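When the Arm Drops the Processor: Workshop Tips for Robot-Assisted PC Work

Bench arms have become cheap enough that small repair shops and a few stubborn home workshops now use them for taking desktops apart and putting them back together. 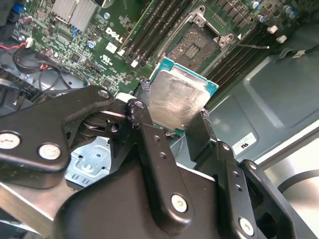
I run a Kikell two-sided gripper on a secondhand Rolland arm, and for most of a winter it did fine. Then in May it let go of a processor over an open socket. The chip landed on one corner, slid, and bent a patch of contacts that I never got straight again. The board was scrap. The log showed 1,234 cycles since the gripper was last cleaned, and I had set the cleaning reminder myself and clicked it away twice.

The notes below come from that and from a few smaller accidents. They are meant for people who already have an arm running and would like to keep their boards.

What went wrong

The grip force was set correctly. The pad was the trouble. Thermal paste gets on everything during a teardown, and a thin film of it had worked its way onto the rubber. A pad with paste on it will hold a processor at rest and lose it when the arm changes direction. Mine let go at the end of a short sideways move, where the arm stops hardest.

The second fault was in the program. The controller checks for a dropped part by watching how far the fingers close. A processor is thin and stiff, and when it slips partway the fingers hardly move, so the controller saw nothing wrong and kept going down. It pressed the fingers toward the socket frame for a good second before the force limit stopped it.

Cleaning the pads

Power the arm down first and lock it out at the wall. Do not trust the pause button for this.

Wipe each pad with isopropyl alcohol on a lint-free cloth, then with a second clean cloth. Let them dry for a few minutes. Skip the brake cleaner and the acetone, both of which will swell or harden some kinds of rubber.

Check the pads by dragging a fingertip across them. A good pad grabs at your skin. If it feels slick or glassy after cleaning, replace it. I keep a bag of Ponis stick-on pads in the drawer and change them in pairs, even when only one looks worn. An old pad facing a new one tends to make the part twist in the grip.

Clean the processor too, top and edges, before the arm touches it. Paste likes to hide along the edge where the metal lid meets the green part.

Checking the linkages

Every pin in the gripper is a place for play to start. With the power off, take hold of each finger and rock it gently side to side. A little give is normal on a linkage gripper. A click is not. Write down which joint clicked and look at that pin before running anything over a board.

Oil goes on a cloth and then on the pin, never straight from the bottle. A drop that falls into a socket is about as bad as a processor that falls into one.

Keeping cables out of the way

Fan leads and drive cables are the other thing that goes wrong. They have a spring to them and will creep back into the work area after you push them aside. I had an arm link catch a loop of cable once and pull the plug halfway off the board. The arm didn't notice that either.

Tie back anything that can reach the path of the gripper, with hook-and-loop straps or paper-covered wire. Run the whole move once with nothing in the fingers and your hand on the stop button. Watch the back side of the linkage as well as the tips. The fingertips get all the attention and it is usually the elbow of the gripper that snags.

If the side of the case has a folded lip, measure how far the gripper opens before you let it work near that lip. Fingers that clear it closed may hit it open.

Setting safer limits

These are the settings I changed afterward:

Travel height. The processor now crosses the case well above the board and comes down in a straight line over the socket. No sideways moves at low height.

Speed. Down to 4 percent for the last part of the drop. It looks painfully slow. Go and make coffee, but make it somewhere you can still see the arm.

Downward force. As low as the controller will accept without false stops. A processor for this kind of socket should settle in under its own weight, so any real push means something is wrong.

Hold check. The arm stops once above the socket and waits for me to look at the chip and press a key. I check that it is level and that the corner mark lines up, and that takes a few seconds.

I also stopped letting the arm close the retention lever. It can do it, but the feel of that lever tells you a lot, and a hand is better at reading it. If it fights you early in its travel, stop and lift the processor out.

Hands and fingers

Never reach in to catch a falling part. I know the urge. A small gripper will still pinch hard enough to blacken a nail, and edges inside a computer case are sharp.

Unplug the computer itself and hold its power button down for a few seconds before starting. Clip your wrist strap to bare metal on the case. Ground the gripper as well if it has metal fingers, using the lug on the wrist plate. The Stusevow controller I use has a separate ground post on the back for this, and mine had come loose, probably months earlier.

After a drop

Stop the arm and leave the part where it lies. Take a photo straight down with good light. Then lift the processor by hand, by its edges, straight up.

Look at the contacts from two sides with a magnifier. A bent one shows up as a spot where the shine is different from its neighbors. One or two can sometimes be eased back with a fine needle and a lot of patience. With a whole patch gone, price a used board before you spend the evening on it.

Save the log before restarting. My controller overwrites it at power-up, and I only have the one from May because I was too annoyed to switch anything off.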